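Recording notes: the Flusden session

19/06/2024

The second Multis session is finished and the rough mixes are up on the band page. Most of the emails after the first batch were about the bass sound, so I'll start with that.

Bożena Urbańczyk played all four songs through a small Vasić combo with the treble rolled off. We took a direct signal as well and blended the two, with the direct track high-passed at 150 Hz so that the low end comes from the amp alone. The two tracks were out of time by a few samples. I moved the direct one by hand until the kick and bass stopped thinning each other out.

Drums were done with five mics. The snare has no bottom mic. On "Sandano" the brushes were too quiet against the guitar bleed, so we moved the guitar amp into the hallway and cut the song again. Take two is the one on the page. It drifts a little faster in the last chorus and I left it alone.

Vocals went down in the evening, without headphones, with one small speaker behind the mic. There is some spill. It limits how far the vocal can be compressed, and on a slow blues that suits me. 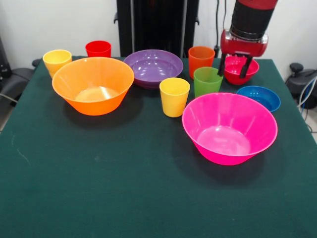 Bowls and cups on the green felt.

Still to do: the organ part on the closing song, and a decision on the fade. The February demo ended cold on the five chord and I still prefer it. Bożena wants the fade. Both versions will go up once the organ is recorded.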